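Wollex Help Desk
Ticket 2727: Invoice emails going out twice
Status: Resolved
Opened: Jun 16, 2021
Opened by: Felicja Pawlak, Pawlak Yarn & Notions
Plan: Small Shop

Felicja Pawlak wrote:

Hello, and thank you in advance to whoever picks this up. You were all so kind to me in February when I couldn't get my logo to load, so I'm hoping for the same luck again.

My trouble is that some of my customers are getting their invoice twice. It's the same invoice with the same number, and the two emails come a few minutes apart. I first heard of it from a lady in Plundlow who very nicely paid both of them, so I had to send her money back, and then two more people wrote in to ask which one was the real one. I sent out 382 invoices last month and I have no good way of telling how many went twice, though I'd dearly like to know before I write anybody an apology.

I have tried logging out and back in, and I tried sending one to myself, which came only once, of course. I have not changed any settings that I know of. My nephew did help me move the shop over to the new Jadska checkout in the spring, if that matters, and he says he left everything on the Wollex side alone.

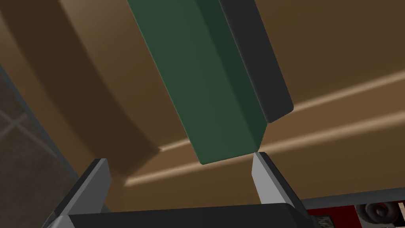
The customers who got doubles seem to be the ones who order through the website. The ones I type in by hand at the counter haven't complained, but then they are mostly neighbors and might be too polite.

Wollex Support replied:

Hi Felicja, so nice to hear from you again, and I'm sorry about the muddle, especially for the lady who paid twice. You've already done a lot of the detective work for me with that last bit about website orders.

Could you go to Settings, then Email, then Automatic Sending, and tell me whether "Send invoice when order is paid" is turned on? After that, please open your Jadska account, look under Notifications, and see if there is a line that says "Forward invoice to customer." Don't change either one yet, I'd like to see how they stand first.

I've also pulled your sending log for last month. It shows 134 invoices that were requested a second time within 14 minutes of the first, and every one of them is a website order. I'll attach the list so you have the names.

Felicja Pawlak wrote:

Oh my, that's more than I thought! Well, both are on. The Jadska one has a little green check next to it and I'm fairly sure it came that way, my nephew says so too. Which one do I turn off? I'd rather keep the emails that have my letterhead on them if I can, I worked so hard on that.

Wollex Support replied:

Then keep ours and turn off the Jadska one. Your letterhead lives on the Wollex side, so nothing will change in how the invoices look. Please save the page before you leave it (the Save button is all the way at the bottom and easy to miss), then place a small test order on your own website and let me know what arrives.

Felicja Pawlak wrote:

I bought myself one ball of gray sock wool and got one invoice. I waited over an hour with my tea to be sure and no second one came. Thank you so much! I'm going down your list now and writing to everybody on it. Could you leave this open until tomorrow in case I hear of another?

Wollex Support replied:

Of course. No new duplicates in your log overnight, so I'm marking this one resolved. Just reply here if it comes back and the ticket will open again by itself. Enjoy the sock wool!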